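Funded work > Staltimwood Fund > Clinumthorpe Book Table > Progress report, July

Progress report to the Staltimwood Fund: the Clinumthorpe Book Table
Prepared by Kerstin Kuhlmann, project lead

You asked for a plain account of where the money has gone and whether the book table is doing what the bid said it would do. The first half of that is easy. The second is not, and I would sooner say so now than in the final report.

The grant was £1265. We have spent £486 of it on books, covers and labels. The rest is held back until we know whether buying more books is the right thing to do. The bid, which I inherited, says that "a rich and varied offer will lead to a lasting change in family reading". I can show you the offer. I have nothing that shows the lasting change, and I don't think a project of this size was ever going to produce it.

1. Books for the youngest children

Board books were the first purchase. They have thick pages and rounded corners, and they stack flat on the table, so they are the least trouble of anything we own. The choice of titles leaned heavily on what everybody already knows, and several parents told us they have the same ones at home. That makes me doubt the claim in the bid that we would be "filling gaps on the shelf".
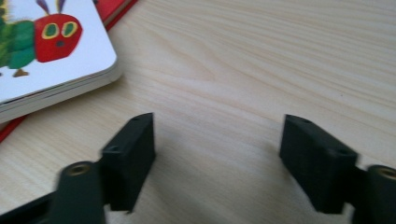 Page last changed: July, 4.15 pm

A familiar cover does seem to bring small children over to the table. Whether they would have come over anyway I can't tell you. We did not keep any record before the table was set up, so there is nothing to compare with.

The session plan supplied by Jodow asks for each book to be read aloud from start to finish. In practice the under-threes want one page many times over, and the helpers have stopped fighting it. I have asked Jodow to change the plan. They replied that the plan has been tested, though they have not said where.

2. Books in other languages

The bid promised books in the languages spoken by local families. We now have 15 of these, in Chinese, Polish and Portuguese. The Chinese ones were chosen with help from two mothers at the group, after our first order turned out to be far too hard for the age range and had to be sent back. The postage on that came out of our own funds and is not in the figure above.

The festivals book is the one I am asked about most. Its title says it is drawn for children, and the cover is busy with cartoon people and a big lion-dance head, so children who can't read a word of it still find something to point at. The difficulty is who reads it out. When one of the two mothers is there it works well. When neither is, the rest of us talk our way round the pictures – pleasant enough, but hardly the "shared reading in the home language" that the bid describes.

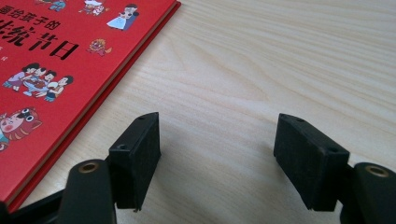 The red hardback on festivals, from the Chinese part of the collection.

My view is that we should not buy further books in any language until there is a reader for it at most sessions. Stan, who looks after the loans list, disagrees and thinks families will borrow them to read at home. He may be right. So far 11 of the 15 have been out on loan at least once, but a loan tells us that a book left the building and very little else.

3. The table itself

The table is a good one with a pale wooden top and I have no complaint about it. I do question the display guidance, which says covers should face up with no overlap. Larger books end up under smaller ones within minutes of opening. The bid set aside money for stands. I have not bought them and would rather not, as the children pull everything flat anyway.

4. What we would like from you

Please agree to move the money for stands into travel costs for bilingual readers. We would also like to drop the "lasting change" measure and report on loans and on who was there to read. Both are dull figures, but we can at least collect them properly.

I would also be glad to know whether the fund still expects a second table at the far end of Clinumthorpe. It is in the bid. I can find no sign that anyone there asked for it.

The loans list up to the end of the month will follow separately once Stan has checked it against the labels.

Related items
Clinumthorpe Book Table: original bid
Clinumthorpe Book Table: loans list and labels
Jodow session plan, under-threes
Staltimwood Fund: how to ask for a change of spending
Notes on choosing books in home languages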